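Torier Grip Kit, reviewed after a month in a shared workshop

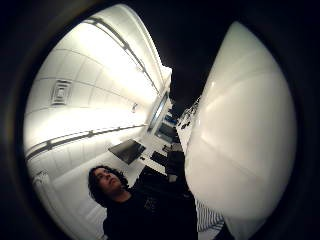 Wide view from the Torier's camera, with the row of desks and monitors behind.

The Torier is a hand-held gripper with a trigger, two soft fingers and a fisheye camera mounted over them. You carry it and do a task by hand, and it records the fingers and the view together. Jesach sells it as a kit. I bought mine in March to collect demonstrations for a small arm I am building at Ventura, the shared workshop where I rent a bench. The arm is supposed to sort screws and standoffs into bins. It does some of that now.

Assembly

The kit comes in one box with printed parts, hardware, the camera, a trigger board and a cable. The instructions say 3 hours. I took two evenings, mostly on account of the finger linkage. The left and right links look the same and are not. Mark them with tape when you take them out of the bag.

The heat-set inserts were already in place and all but one were straight. I pulled the crooked one with a soldering iron and put in one of my own. The screws are M3 except for four M2.5 screws on the camera plate, which share a bag with the rest. A separate bag would have saved me a stripped thread.

The trigger spring is too stiff out of the box. After 30 recordings in one sitting my index finger hurt. Wenceslao Carrillo has the bench across from mine and built the same kit before I did, and he told me to swap in a softer spring. I did that the same night and have had no trouble with it.

The camera

The lens is very wide. It takes in the fingers, the table and a good part of the room, and the picture comes out as a circle with black corners. Straight things bend a lot toward the edge. In the shot at the top the ceiling rails are long curves and the ceiling tiles bend along with them. You get used to reading it.

Exposure is the weak point. The camera is on auto by default, and a bright ceiling pulls it around. Tip the gripper up and anything dark loses detail, as the dark top does in that same shot. Pointed down at a bench it is much better. I now lock exposure in the recording software before each batch. The setting is under Advanced, and it resets every time you unplug the cable. I have written to Jesach about that and have not heard back.

Focus is fixed and good at finger distance. Small parts stay sharp enough for me to tell a screw from a standoff when I play a recording back.

Software

The recorder runs on Linux and Windows. I used it on Linux. Installation was a single script and it worked the first time. Each recording is saved as a video file plus a table of finger positions, and the times line up. I checked this by snapping the fingers shut on a pencil and stepping through the frames.

Calibration uses a printed board. Print it at full scale and glue it to something flat. My first print was on plain paper taped to cardboard and the results were poor. Leopoldo Manríquez cut me a piece of acrylic to mount it on, and the second try passed.

There is an export option for Sotside, the training package I use for the arm. It drops the last second of each recording. The workaround is to hold still for a moment at the end before you let go of the trigger.

Results so far

I trained on 50 recordings of one task, picking a screw from a tray and dropping it in a bin. The arm does it when the tray is where it was in the recordings. Move the tray by a hand's width and it misses more often than it hits. I put that down to my data. The next batch will have the tray in different spots and the desk lamp on and off.

Wear

The finger pads have started to polish at the tips. Spares are cheap and slide on without tools. The cable connector has a little play in it, so I put a zip tie on the handle for strain relief.

Would I buy it again? Yes, for bench work with small parts. If you need to film overhead or near windows, plan on spending time with the exposure settings first. Buy the spare pads with the kit to save on shipping, and get a softer spring.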